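Grurari Shared Handling Cell
Progress report to the equipment fund, period 2
28/02/2023
Prepared by Nusrat Barua

Where we are

We have a cell layout we believe in, a gripper shortlist down to two, and a budget that still closes. I'm delighted with how the simulation work has gone this period. Tahsin Pathirana had the first workspace model running before the purchase forms were even signed off, and it has already changed what we plan to buy.

The original application asked for one arm, one parallel-jaw gripper, a bench and a storage unit for the parts. All four are still in the plan. What has moved is the order. The bench and storage were going to be bought first, and we've put them back until the gripper is settled, as the reach depends on how far the fingers stick out past the palm and how wide they open. (It sounds obvious now! It wasn't in the application.)

Gripper shortlist

Narketti: parallel jaw, electric, tapered fingers, quoted with a spare finger set. Lead time is 22 working days.

Zondlow: also parallel jaw, with a slightly longer stroke and a heavier body. The quote leaves out the mounting plate, and we are waiting for a revised one.

Anas Hamdy has been running approach trials in simulation with both finger shapes, 80 runs each, starting with the fingers fully open and changing the angle of approach from run to run. The tapered fingers are coming out ahead in tight spots next to the storage unit. We'd like to repeat the set with a lower bench before calling it, and that costs us nothing but computer time.

Spending

Committed so far: $1,591, all of it on the simulation workstation upgrade and one software seat. That is under the line we set for this stage, and we ask to carry the difference forward into the gripper line, where a spare finger set would be money very well spent.

Nothing has been committed on the arm. Sivakumar will hold the quoted price until we confirm the mounting pattern, and the mounting pattern follows from the gripper, so the two orders will go in together.

Changes to the plan

The storage unit was specified as deep shelving. The model shows the palm getting close to the side wall on low approaches, so we now favor a shallower unit, or the same one moved farther from the arm base. Moving it is free. A shallower unit is a little cheaper but holds less, and the training group would feel that. I'd welcome your view.

We've also added a line for bench covering. A plain, single-color top makes the overhead camera's job easier, and it is much simpler to choose one now than to replace a bench later.

Next period

Finish the low-bench runs and pick a gripper. Get the revised Zondlow quote. Confirm the mounting pattern and release the arm order. Send you a one-page floor plan with the storage position marked.

We would also love to have you at the first powered trial — the date depends on delivery, and we'll write as soon as we have it.

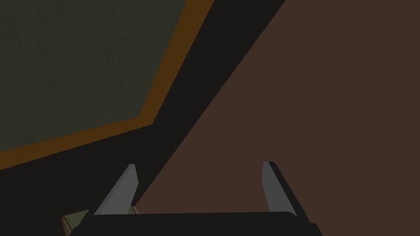
Randi Engström: Thank you, Nusrat. I'm fine with carrying the difference into the gripper line, provided the spare fingers appear as their own item in the next budget sheet. On storage, please try moving the deep unit first and tell me what it does to the reach before you price a shallower one. Could the floor plan also show where the controller will go?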